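In Praise of the Crowded Counter

My sister-in-law came through in October with her tape measure and her opinions, and told me that a kitchen bench ought to be bare. Clear it all off, she said, and you'll cook more. I have been turning that over ever since, usually with a cup of tea in hand, and I'm afraid I have come down on the other side.

Her argument is the one you find in every renovation magazine. Everything has a cupboard, the cupboard has a door, and the door stays shut. It photographs beautifully – I'll give her that much.

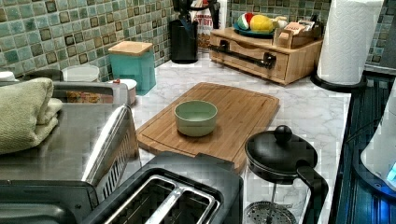

A tool you have to dig for is a tool you stop using, and I say this as someone who once lost a perfectly good waffle iron behind the roasting pans for 5 years. Toast and coffee happen every single morning, so let the toaster and the French press stand right there at the front edge, where a half-awake person can find them. The towel can live folded on top of the toaster oven, too. I like a black crock of utensils in the corner by the tiles, and a bag of something next to it with its lettering showing, so that you know at a glance there's more to be had.

My old neighbour Vernon Friesen spent some 2,000 dollars having his kitchen "streamlined", as he put it, and for a good while he was proud as anything. Then I noticed he was chopping his onions on the dining table. The board had gone into a deep drawer under the oven, you see, and his knees weren't up to it.

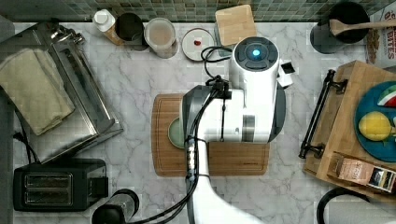

He has since brought the board back up, and the salt with it, and I'm told the kettle is next. He seems much happier, and the soup has certainly improved.

Now, I'm not defending muddle. There has to be a bit of open space in the middle, and I'd call the cutting board the heart of it, and whatever isn't used daily should be pushed to the back or the sides.

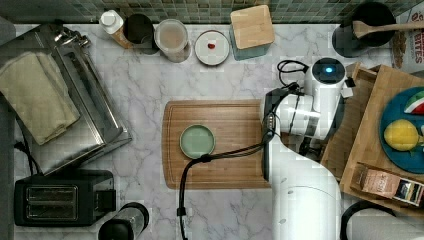 Fruit is where I get stubborn. Put it in the fridge drawer and it will be forgotten, poor thing, until it has gone soft and sad. Set it out on a nice plate, the way a lemon and a slice of watermelon look so cheerful against teal blue, and people help themselves. The children do it without being asked, and so do I, more often than I'd admit to my sister-in-law. She's coming back for Christmas, and the toaster is staying where it is.

Recent columns
The trouble with open shelving
Why I still iron tea towels
A second chance for the good china
Letters: your pantry confessions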